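I should have written this up sooner, but I've been digging through county pension files and you know how I get! So, back to the hunt for my great-great-grandfather's brother, the one who came home from the war and then drops clean out of the family papers.

If you read my last post you'll remember I'd found him on a company muster roll under Mac Giolla, which our branch had shortened and mangled long before my grandmother came along. The roll lists 841 men, and I read every single line of it because the typed index skips whole letters of the alphabet (the M's are a disaster, don't get me started). He enlisted at 29, listed as a cooper, no wife, no next of kin. He's there for the spring muster, he's there for the fall one, and the clerk spelled him three different ways. My favorite is "McGilly."

After that I had a discharge date and not much else. I tried the state home for old soldiers, the newspapers, two lodge histories and a very long box of church receipts. I came out of it with dirty hands and one good lead, a payment for "lettering, soldier's stone, Draltari ground."

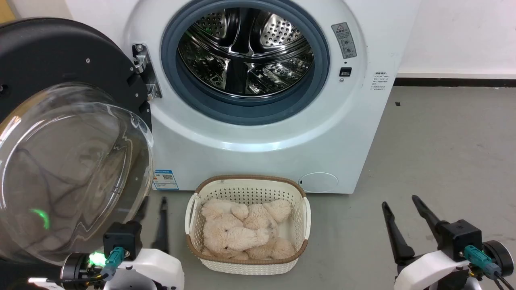

DRALTARI, June

The old burying ground sits up behind the feed store, past where the pavement quits. I drove out Sunday and got there by eight in the morning, hoping to beat the heat, and I did not beat the heat. Bring water if you go! Bring long pants too, the grass on the north side is up to your knees and full of burrs.

There are 40 government-style markers in there, the plain upright kind with the shield, and most are so worn you can't make out more than a company letter. I went row by row with my list and a spray bottle of plain water. Please, please don't use bleach or a wire brush on these, and leave the shaving cream at home. A soft brush and a low sun will get you a lot further, and the stone will still be there for the next cousin who comes looking.

And I found him! Third row from the back fence, leaning pretty badly, with the regiment clear as day and the name down to "GIOL" and a chip. I sat down in the burrs and had a little cry, then ate my sandwich.

The stone next to his says Zarklow, same company. I checked the roll when I got home and the two of them signed up on the same day, one line apart. I don't know yet if they were neighbors or in-laws or just friends, but that's where I'm headed next. The land records for that end of the county are kept over in Bruvow, and the records room is only open in the afternoons.

If you've got Zarklows in your tree, leave me a comment. I have 3 pages of notes on the company and I'm happy to share copies.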